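We use cookies to make this site work a little better for you. By continuing to read, you accept our cookie policy.

I had been promising myself a proper paddleboarding trip since last November, and this weekend I finally went! Lærke Fogh (my oldest friend, and a far better swimmer than I'll ever be) drove us out to Ranimmont on Saturday, with two boards strapped to the roof and a bag of peaches on my lap that I was supposed to be saving for lunch. I didn't save them.

The rental place by the lake, Pluvisell, charged us $20 each for the paddles and vests, and the young man at the counter spent ages shortening mine, which was kind of him with a line out the door. I knelt all the way to the first buoy, singing to keep my nerve up, and then I stood, and oh, I wish you could feel how quiet it is out there in the morning. 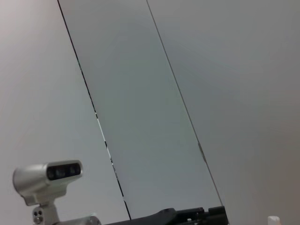

A tall clear panel, standing at a slant.

We paddled as far as the old Lernarard boathouse, where a lady told us she is 89 and still swims off the dock every day in summer. I fell in twice on the way back, once because I turned to wave at her. The water was lovely, so I can't complain, although my sandwich went in too.

Supper was at Stamatopoulos, out on the porch, with fried potatoes and more lemon than I thought a fish could take. My legs are still sore, and Lærke is already talking about going again before the weather turns.

Posted August 17, 2020

2 comments | 100 shares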